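3.2 Where small things are put down

Much of what our households told us about forgetting had to do with surfaces. When we first wrote to families in Kernthorpe and Mirkirberg, we had expected to hear about keys and glasses and unpaid bills, and of course we did hear about those, at great and often very funny length. But again and again people came back to the one table or shelf by the door where everything lands at the end of the day, and they spoke of it with real fondness (and now and then with despair!). Lukáč and Bognár had noticed something similar in their earlier interviews, and we are glad to be able to add to what they found.

Of the 705 diaries sent out in November, 594 came back complete enough to use, and 237 of those named a single surface as the usual landing place. We asked the writers to tell us what the surface was made of, how often it was cleared, and who in the home was allowed to clear it. Covered tables, such as the felt-like one in Figure 2, came up mostly among older couples, who liked that things set down on them made no noise late at night.
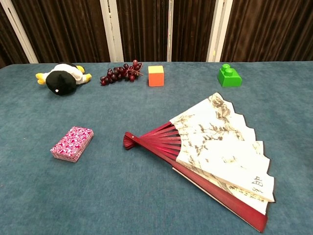
Figure 2. Objects resting on a blue-green, fabric-covered tabletop, with a brown pleated curtain behind.

3.3 Who does the clearing

We turn now to a question that stirred up more feeling than any other in the diaries. In most homes the clearing fell to one person, and that person very often wrote that they had never agreed to it. One woman in Mirkirberg kept a shoebox under the stairs for whatever had sat out longer than a week, and her family had learned to look there first. We return to her shoebox in Section 4, where we compare short-term and long-term storage.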